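The Long Life of a Small Screw

How a repair workshop in a valley town keeps old sewing machines at work

The road to Jatska follows the river Ivel for most of its length, and in autumn the fog stays on the water until lunch. I came there in September 2024 with a sewing machine in the trunk of my car. It was made by Estus, a factory which closed before I was born, and it had belonged to my grandmother. It had not sewn a straight line for three years. Everybody I asked gave me the same advice: bring it to Pešek.

Pešek is a workshop, two rooms and a yard behind the old school. The founder gave it his name and left it the name when he retired. Inside it smells of light oil and of warm dust, the smell of every room where old motors are running. There are machines on the shelves up to the ceiling, black ones with gold flowers, green ones, a cream-colored one with a cracked plastic lid. Each has a paper tag on a string. Mine received number 716.

A sewing machine is a more patient object than most things in the house. The needle goes down with the upper thread, a hook under the plate catches the loop and carries it around the bobbin, and the two threads lock together in the cloth. All of this must happen at the right moment, many times in a minute. If the hook comes too early or too late by less than the thickness of a fingernail, the machine skips a stitch, and the owner thinks that the machine is dead. In most cases it is only dirty, or somebody has put the needle in backward.

I had put the needle in backward. This was found in the first minute, and I was a little ashamed. But there was a second trouble, and this one was real. The small screw which holds the tension spring had lost its thread, and the screw was of a size that no shop sells now.

Here begins the part of the story I did not expect to like so much. In the back room there is a wall of drawers, 323 of them, and in the drawers are screws, springs, feet, bobbins, belts, hooks, little plates with numbers stamped into them. They came from machines too broken to save. The drawers were made for a pharmacy and some still carry the names of herbs in brown ink. The tension screws for Estus machines live in the drawer for chamomile.

It takes a long time to learn such a wall. A new apprentice is given a box of mixed parts and must bring each one to its drawer, and does this for weeks before touching a machine. Sorting teaches the fingers. After some time you know a presser foot from an Estus by its weight, and you stop looking at it. I tried with one handful and made four mistakes, and I think the people were polite and did not mention the fifth. 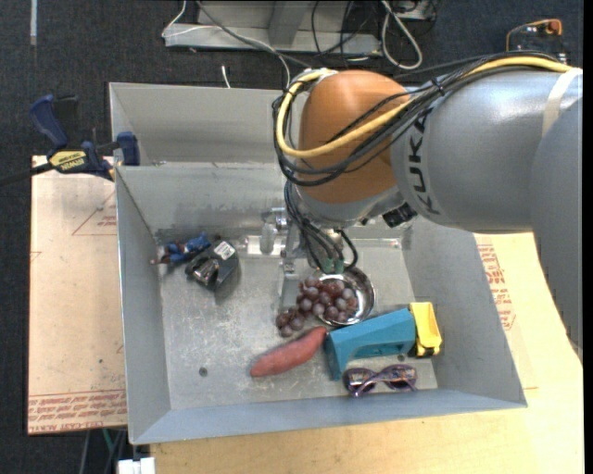 What it costs

A full cleaning and adjustment at Pešek costs 80 euros. For this money it is possible to buy a new machine in a supermarket, and many people do exactly so. I asked if this makes the workshop angry. The answer was that the new machines arrive too, after a year or two, and they are harder to repair, for the gears inside are plastic and the covers are closed with clips which break when you open them.

The old ones are heavy, and this is the main complaint against them. My grandmother's weighs more than my dog. But every part can be reached with a screwdriver, and the manual shows every part in a drawing, with the place for oil marked by a small arrow. I have bought cars with less information.

The busiest month is March. People want curtains for spring, and they take the machine out of the closet where it stood all winter, and it does not move. The oil has become like glue. The cure is boring: clean, oil, turn the wheel by hand, wait until the next day, turn again.

The book by the door

Each repair is written in a thick book, by hand. The newest volume ends, on the day of my visit, at entry 1761. I was allowed to read some pages. "Motor smokes." "Sews only backward." "Child put coins inside." One entry says "nothing wrong, customer lonely," and next to it the price, which is zero.

My own entry is short. Needle turned, screw replaced, oiled, tested on denim. The test piece was given to me together with the machine, a strip of blue cloth with eleven lines of stitches. The first two lines are ugly and the others are straight.

I drove home along the Ivel with the machine on the front seat, with the belt fastened around it — the road has many holes. In the evening I shortened a pair of trousers, not very well. One leg is longer than the other, and for this there is no drawer at Pešek.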